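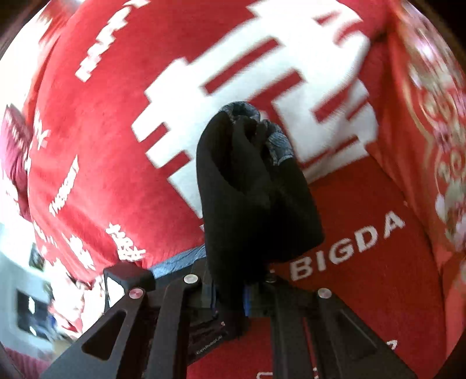 What do you do with one work glove when you can't find the other one? Put it in a bag marked "singles," give it until November, then use it for dusting.

I bring this up because I have finally started on the closet at the end of the hall, the one where every piece of cloth in this house goes to retire. Gloves, socks, banners, table covers, the bag of bags. All of it!

Some background: we moved 5 years ago and I labeled one box "fabric misc." That box has had babies.

First thing I learned is that you can't sort straight out of the closet. I tried. You end up standing there holding a sock and thinking about 2014. Dump it all on the bed, shut the closet door, and now you have to finish or sleep on the couch.

Red stuff gets its own pile, period. I have a lot of red cloth from the New Year tables we used to do with the neighbors, plus a couple of promo banners I saved for the fabric (good sturdy fabric, I regret nothing). One wash with the whites back in the old apartment and I had pink pillowcases for years.

Big printed cloths — fold them with the lettering on the inside. Mine cracked right along the creases on the ones I folded print side out. The ones I rolled around a cardboard tube look the best of anything in there, but who has that many tubes.

Small black things are the real problem. A black glove and a black sock look exactly the same at the bottom of a pile, and I've carried the wrong one out to the garage more than once. I shake each one out now before I decide what it is. Takes two seconds and I still resent it.

Somebody asked what bins I'm using. The shallow ones from Gollard, the kind with the snap lid. I had the tall Hitano ones before and they were fine, but whatever you want is always on the bottom, so you dig, so it's a mess again by dinner.

The final tally, for the people who like a number (me): 66 single socks. SIXTY-SIX. I only have two feet and so does everyone else who lives here.

Pairs of gloves that matched: seven. Gloves total: don't ask.

Got a few replies saying toss every single right away. I get it, but I did that once and the mate showed up inside a duvet cover the same week. So they get the bag and the deadline.

Stained pieces went into a rag pile, cut up with the good scissors (don't tell on me). Anything too thin for rags is now wrapped around the Christmas breakables, and it works better than newspaper and doesn't turn your fingers gray.

Still have the top shelf to go. It's mostly curtains from the Dhillon Street place that fit no window in this house and a quilt I'm scared to unfold.

Taking a break for soup. If you have a use for curtains that are way too short, I'm listening — and please don't say tote bags, I already have the bag of bags.

Filed under: Home & Laundry > Closets and Linens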